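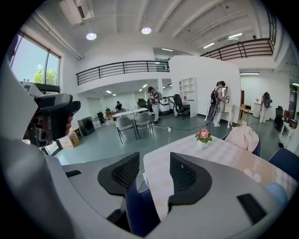 Thread last edited: February, 16:40

Re: Handheld gripper, left pad lags on close

uzor_o
Unit 7 again. Left pad closes 9 mm short of center, right pad is fine. Recalibrated twice, same error.

mbednarik
Cable drag. Reroute it and retest.

uzor_o
Rerouted. No change after 60 cycles.

rgashi
I doubt it's the cable. Mellor had this at cycle 753 - loose set screw on the left linkage.

mbednarik
A loose screw would give a variable error. His is constant.

rgashi
Not if it slipped once and jammed. Pull the cover, power off first.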